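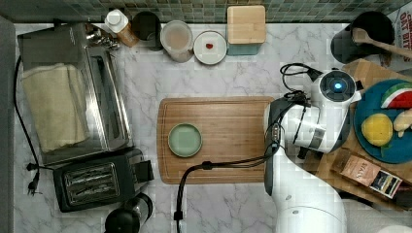 The Counter Diet

I have a theory that you can tell everything about a household from the six feet of counter nearest the toaster. Mine, for most of last winter, told you that I owned too many gadgets and couldn't find the salt.

So in May I put myself on what I've been calling the counter diet (my sister calls it something ruder). The rule is simple. Everything comes off, everything gets wiped, and a thing only goes back if I've used it that week. I did this once before, in the old apartment, and lasted a month. This time I had help.

Help came from Areeba Niazi, who runs a tiny kitchen-organizing business called Fledell and charges $78 an hour to stand in your house and be very polite about your spatulas. I booked two hours. She spent the first twenty minutes just asking me to make breakfast while she watched where I walked, and I have never been so self-conscious about buttering toast in my life!

Her verdict was that marble makes people behave strangely. We pay for it and then we either bury it or treat it like a museum floor. Mine is white with gray veining, and it was the biggest single splurge of the whole remodel – $2,390 for the slab, before anybody cut it. I'd been covering it with mail.

The green tile I got right the first time, I think. Little squares, mixed greens and grays, and I picked them because Corrado Barbieri at the Santoro showroom wouldn't let me leave with plain white. "You have white underneath already," he said. "Give it something to lean on." He was right, and he knows it, and I still send him pictures.

Back to the diet. The toaster oven stayed, because I roast vegetables in it all summer. The black two-slot toaster stayed too, and yes, I know, the oven also makes toast. Areeba raised an eyebrow at that one. I held firm. A bagel needs slots.

The canisters were the real fight. I'd had a whole matching set in mind, and she talked me into using what I had: a dark gray one, a square one with a bamboo lid, a black one for the wooden spoon. They don't match, and lined up along the back wall they look perfectly happy about it. The clear plastic tub is the one I reach for most. It's ugly and I can see what's in it.

Then there's the cutting board, which lives right in the middle now. I used to stand it up behind the faucet and drag it out every time. Leaving it flat means I'll slice an apple at four in the afternoon instead of eating crackers over the sink. I keep a small sage-green plate on it for whatever I'm snacking on.

Is it tidy? Sort of. The dish towel has migrated to the top of the toaster oven and I can't seem to break the habit, though it comes off before I switch anything on. Areeba's coming back in the fall to look at the pantry, and I've already started hiding things.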